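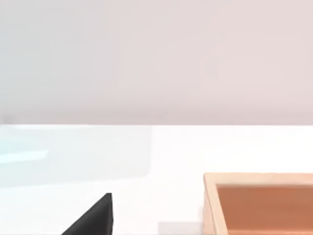 Kukham Household Recipe Cards

Version 2 of the dataset. Plain-text transcriptions of handwritten recipe cards from home kitchens in and near Kukham, with a table of ingredients and a table of measures.

Summary

The dataset holds 2373 recipe cards written between the early years of the town's cannery and the present. They came from 444 households. Each card was typed out by one person and checked against the original by another. Spelling, abbreviations and crossed-out words are kept as they stand on the card. A second field gives a cleaned-up reading for people who want to search or sort.

The collection was started by Sulastri Wattimena, who had inherited her aunt's cards and wanted to know whether other families made the same nutmeg cake. They did, under several names. The Graria reading room lent a desk and a lockable cabinet, and the work has been done there ever since.

What is in the download

cards.csv has one row per card. This is the main file.
ingredients.csv has one row per ingredient line, linked to the card by card_id.
measures.csv lists local measures such as "small tin" or "coffee cup" with a metric value where we could find one.
notes.txt holds remarks by the transcribers, sorted by card_id.
LICENSE covers all of the above.

All files are UTF-8. Fields are separated by commas and text fields are in double quotes. Line breaks inside a recipe are stored as a single vertical bar so that each card stays on one row.

Columns in cards.csv

card_id: text, starts with K, never reused
household_id: text, a random code
title_raw: the title as written
title_clean: the title with spelling made regular
body_raw: the full text of the card
body_clean: the full text, abbreviations spelled out
category: one of 6 values (bread, cake, main, pickle, drink, other)
hand: a letter showing which writer in the household wrote the card, if more than one
language: main language of the card
stained: true if part of the text could not be read because of a stain or tear
transcriber: initials
checker: initials, always different from transcriber

Unreadable words appear as [?]. A word the transcriber guessed at has a question mark after it inside the brackets, for example [cloves?]. Please don't strip these out before publishing counts. The stained cards are mostly cakes, and dropping them changes the totals for butter and eggs.

Known problems

Oven temperatures are a mess. Older cards say "slow" or "quick" and later ones give a number with no unit. We left the numbers alone. If a number is under 260 it is probably Celsius, but there are cards from households that owned imported stoves and those do not follow the rule.

The "other" category is too large. Hidayah Tuhumury has proposed splitting off jams and syrups, and this will likely happen in the next version.

Two families gave us photocopies in place of cards. The copies are faint along the right margin, so line endings may be missing. They are marked in notes.txt.

"Spoon" has no fixed value. Some households meant a serving spoon. The row in measures.csv is blank on purpose.

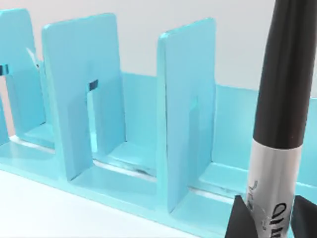

Kukham, May 19, 2026

Release notes for version 2

Added the El Idrissi cards, which came to us as one box and had been kept in good order by the family. They include most of the pickles in the dataset.

Split the old text column into body_raw and body_clean. Scripts that read the text column will need to be changed.

Fixed a sorting error in ingredients.csv that put the last ingredient of a card first when the card had writing on the back.

Replaced household names with random codes. Version 1 used initials, and several people pointed out that in a small town initials are as good as a name. Version 1 has been withdrawn. If you have a copy, please delete it.

Corrected the spelling of Plilluma throughout. It is the name of a flour mill that closed long ago, and older cards use it as the word for any coarse flour. In body_clean it is left as Plilluma, with a capital, and in ingredients.csv it is entered as "flour, coarse."

Herman Sitompul rewrote the checking script. It now reports cards where the ingredient list names something the method never uses. These are usually real slips by the person who wrote the card, so they are listed in notes.txt and the text is unchanged.

How the cards were collected

Families brought cards to the reading room during opening hours or asked for a visit. Each household signed a form saying what could be shared. Cards were copied out on the spot or borrowed for up to a month. Personal remarks on a card ("Dad won't eat this") were kept only if the family agreed. Where they did not, the remark is replaced with [removed].

No one was paid for cards. A few households asked for a typed booklet of their own recipes in return and got one.

The households are not a fair sample of the town. People who cook from cards are older, and families who moved away are missing unless a relative kept the box. Meat dishes are thin on the ground too. Yaqin Shi, who ran most of the visits, thinks cooks knew those by heart and wrote down only the baking, where amounts matter.
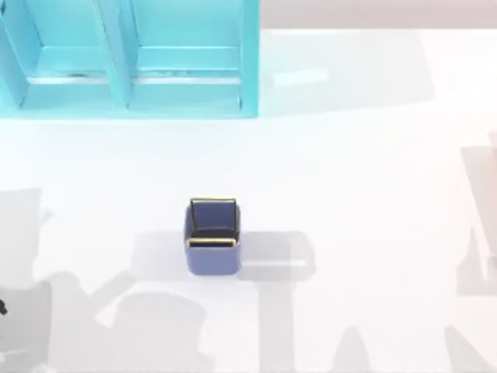
Can I print recipes from the dataset in a cookbook?

The license allows printing, including for sale, as long as you credit the Kukham Household Recipe Cards and keep the card_id next to each recipe. Use the title as written on the card. If you change amounts or steps, mark the recipe as adapted.

Corrections

Send corrections with the card_id, the column name and the reading you suggest. We check against the original card or our copy of it before changing body_raw. Changes to body_clean are quicker and need only a short reason.

If you are a member of a household and want a card taken out, write to the reading room desk. Shanti Chaturvedi handles these requests. The card will be gone from the next release and its card_id will stay empty.

Citation

Wattimena, S., Shi, Y., Tuhumury, H. and Sitompul, H. Kukham Household Recipe Cards, version 2. Graria Reading Room.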